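29 September 2022

Sidra wants the budget numbers by tomorrow and I still can't make myself believe in them. Bedov have quoted for 14 of the hand-held grippers, and there's a separate line for "consumables" that I've asked them to explain twice. Provutov are cheaper per unit but want 300 up front for something called onboarding. For what, a phone call?

The sales pitch is that you collect your data in real kitchens with ordinary people, and the robot arm can wait until next year. Fine. But the arm is the expensive bit, and putting it off doesn't make it free. I said so in August and Sidra Kazmi, to her credit, wrote it down. 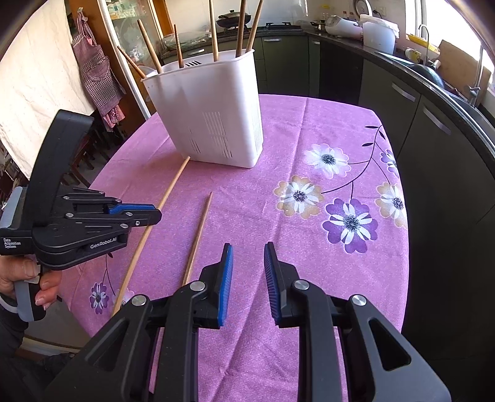 Chopsticks again, one gripper in front and another at the left.

My worry is the pads. If they wear as fast as I think they will, we'll be buying sets all winter, and the quote allows for 2. I've pencilled in 500 for spares - Sidra will cross it out, and I'll put it back in.

Lutano still haven't replied about hiring. Hiring would suit me better than buying, at least until someone shows me what a month of chopsticks is worth. Must ring them before lunch and find the old Bugti invoice.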